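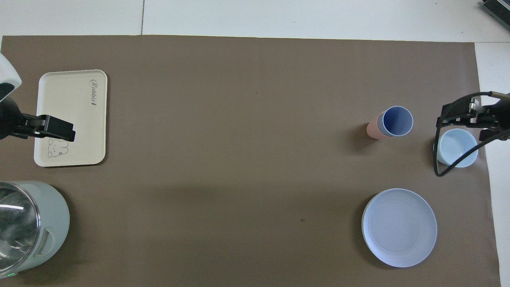
A tray and dishware on a brown paper mat.

Small hospitals should stop cutting outpatient stroke rehab
Jan 17, 2020

When the hospital in Rascombe closed its outpatient stroke program last June, the notice on the door gave patients the number of the clinic in Pundmont. Pundmont is a good clinic. It is also 21 miles away, and a person who has just had a stroke usually can't drive.

I think closing the program was a mistake, and I think the hospitals now considering the same step should leave their programs alone.

The argument for closing is easy to follow. Outpatient therapy takes up floor space and staff hours, and insurers pay poorly for it. A scanner brings in more money than a therapy room does. Administrators who have to balance a budget look at the two and pick the scanner. I don't think they are careless people. They are looking at one building's accounts for one year.

The costs show up somewhere else. A patient who can't get to therapy loses ground at home. A weak hand gets used less and stays weak. Someone who walks badly falls, and the fall brings them back through the emergency room. A daughter or husband cuts back on work to help with washing and meals. Very little of that appears in the therapy department's budget.

Distance matters more in this kind of care than in most. People will travel a long way for an operation because they do it once. Therapy may mean 2 visits a week for months. The county van from Rascombe to Pundmont has to be booked 4 days ahead, and it makes one trip out and one trip back. A 45-minute appointment takes the whole day. Tired people quit, and their charts say they declined further treatment.

Video visits are the usual answer. They have a place, and speech practice in particular can go well over a screen. But a therapist on a screen can't steady a patient who is learning to use stairs, and can't feel how stiff an elbow is. Internet service along the Fustby road is also poor enough that many homes couldn't manage it.

The Bhatt Clinic in Fustby has kept a small program open by sharing one therapist with the nursing home next door. It has 11 places and a waiting list. The arrangement is modest and the room is plain, but patients can get there. Rascombe still has its old therapy room, now used for storage, and the hospital board should ask the clinic how the staffing agreement was written before it decides the room is gone for good.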